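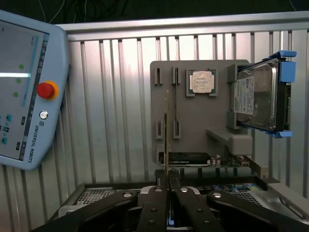
A component holder board with card slots, a processor pocket and a bracket for a 3.5-inch hard disk drive.

Print this page
E-mail this page

Onbridge to Offer Grey Holder Board for Sorting Used Computer Parts

STAKUNMONT — Onbridge will begin taking orders in January for an upright holder board meant for shops, schools and recycling centers that take apart desktop computers and want to keep the parts. The board gives processors, circuit cards and hard disk drives a fixed place to sit between the time they come out of a machine and the time they are checked, labeled or packed.

The product was developed with Likalus, a parts reuse business that handles office computers from companies in the region. Likalus has used early versions of the board at its Stakunmont workshop for nine months. During that time the shop has put 2,544 parts through the boards, most of them memory, expansion cards and drives.

Onbridge started the project after Likalus asked for something to replace the trays on its benches. Parts laid in trays tended to slide against each other when the trays were moved, and cards ended up stacked on top of drives. Workers also had to pick up each item to see what it was. With an upright board, the person at the bench can look across the parts and see which places are filled.

The board is a flat vertical plate with slots and pockets cut into it. Thin circuit cards stand upright in card slots, which are set in an upper and a lower position and line up with each other. The grooves in the slots are narrow. A square recessed pocket near the top is sized for a processor, which rests with its metal heat spreader facing out so that the markings can be read if they have not worn away. Many have. Onbridge recommends writing down the model of a processor before it is cleaned.

Hard disk drives go in a bracket that projects from the board. The bracket takes a 3.5-inch drive that is still in its caddy, and the drive's label can be left facing the user for scanning. Likalus asked for this during testing, as many of the drives it receives arrive in caddies and it was spending time on screws before it knew whether a drive was worth keeping. Drives that pass the first check now stay in their caddies until they reach the erasing bench.

Two changes were made to the board after the first months of use. The processor pocket was made slightly deeper, and the edges of the card slots were smoothed after some users found that cards caught on the way in. Shops that received an early version may exchange it at no charge through the end of the first sales season.

The first production run will be 300 boards, all in grey. Onbridge chose a single color to keep the price down and to make labels easy to see against the plate. Other colors are not planned at this time. Each order will ship with a printed card showing how parts should be placed and a sheet of blank stickers for marking the slots.

Onbridge advises customers to fasten the board at the base before loading it. Drives are the heaviest items it is meant to carry, and a board that is only resting on a bench can tip if the bracket is filled first. Parts should be handled by the edges, and the usual care with static applies. The board is for holding parts that are not connected to power, and it is not a stand for running drives.

Larger drives and full-length graphics cards do not fit the current design. Onbridge has had requests for a board with room for long cards and is looking at a wider plate. A board for laptop parts is also being considered, although the smaller drives and memory used in laptops would need a different set of slots — the present ones are too loose for them.

Likalus will keep using the boards at its Stakunmont workshop and plans to add more in its second room, where incoming machines are opened. It will also use them in its bench training course for new staff. Trainees in the course take a desktop computer apart, place the parts on the board, and then put the machine back together from what is on the board.

Orders will be taken directly by Onbridge and by Hutsuliak, which sells workshop and classroom supplies. Hutsuliak will carry the board in its spring catalog along with replacement brackets, which can be bought separately. Schools and nonprofit repair shops ordering through Hutsuliak can ask for a sample board before placing a larger order. Samples must be returned or paid for within a month.

About Onbridge

Onbridge makes racks, holders and bench fittings for repair and assembly work. The company is based in Stakunmont.

About Likalus

Likalus collects used office computers, tests and resells working parts, and sends the remainder for recycling. It accepts equipment from businesses by appointment.

Print this page
E-mail this page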